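作業ノート　2月　Blackwood棟 ワークショップ

朝9時、今日は部屋の見直しの日。先週からずっとやりたかったので、正直かなりうきうきしている。

まず通路。入口から奥の窓まで、まっすぐ歩けるようにした。これがもう、気持ちいい! 今までは箱を避けながら斜めに歩いていたのに、端から端まで一気に行ける。どけた箱の中身はほとんど梱包材で、Lanaの試作が入っていた古い箱も二つ混じっていた。試作のほうはCrenshawさんに確認してから棚の上段へ。ラベルは「Lana 旧」にしてある。中を見たい人は戻すときに向きをそろえてください(重いほうが左)。

棚の寸法メモ。幅2000、棚板の間隔は上から二段目だけ200、単位はミリ。この200がくせもので、Nukonの工具箱は入るのにClikonのほうは取っ手が当たる。Dunleavyさんが取っ手を倒せば入ると教えてくれて、やってみたら本当にぴったり収まった。すばらしい。ただし引き出すときに指をはさみやすいので、手前に少しだけ隙間を残すこと。

ネジ類の引き出しはVillanuevaさんと一緒に。M3とM4が混ざっているのを分けるだけで午前が終わりかけたけれど、途中から二人とも妙に楽しくなってしまって、ワッシャーまで全部やった。引き出し番号は11番までに収めた。12番以降は空のまま、春に来る部品用に取っておく。

昼食後、照明。天井から下がっている蛍光灯はそのまま使う。白い波板の天井が光をよく返してくれるので、曇りの日でも手元が思ったより明るい。作業台の角だけ少し暗い気がするので、クリップライトを一つ借りて試す予定。Lindqvistさんは台のほうを窓側へ寄せたらどうかと言っていて、それも一理ある。両方やってみたい。

騒音も測ってみた。換気扇を強にして台の横で69デシベル。弱にするとぐっと楽になるので、話し合いのときは弱で。接着剤を使う日は我慢して強のまま。

水まわり。ウォーターサーバーは今の場所でいくことにした。壁際に移す案も出たが、作業の合間にさっと飲みに行ける今の位置がやっぱりいい。床に水滴が落ちたら、気づいた人がすぐ拭く。雑巾はサーバー側の棚の下段。コップを作業台に持ち込むのはなし、と前にも書いた気がするけれど、もう一度書いておく。

窓際の枝は残す。葉がなくて細い枝だけなので捨てるかどうかで少しもめたものの、Yazzieさんがもうひと月様子を見たいそうで、わたしも賛成。窓からの光を背にした枝の形がとてもきれいで、奥を見るたびに目が行く。水やりはYazzieさんに任せて、ほかの人は勝手にやらない。

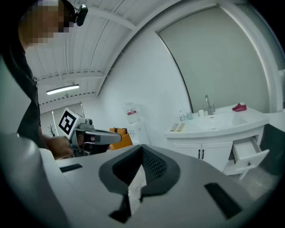 最終更新:2月 16時40分

夕方の追記。通路は一日使ってみて問題なし。台車も曲がらずに通れた。

残っていること
・クリップライトを借りる(わたし)
・作業台を窓側に寄せた場合のコンセントの位置を見る(Lindqvistさん)
・Clikonの箱の取っ手、倒した状態で引っかからないようにテープで仮止め
・棚の上段のラベル、字が小さいので書き直し

作業台を動かすなら、延長コードが通路を横切らないようにしたい。せっかくまっすぐ歩けるようになったのだから、ここは守りたいところ。奥の壁沿いに回せば長さは足りそうだが、まだ測っていない。

Villanuevaさんから、引き出しの前面に実物のネジを一本ずつ貼る案が出た。すごくいい! 字を読まなくても見てわかるし、戻し間違いも減ると思う。明日さっそくM3の段からやってみる。両面テープは二番目の引き出しの奥。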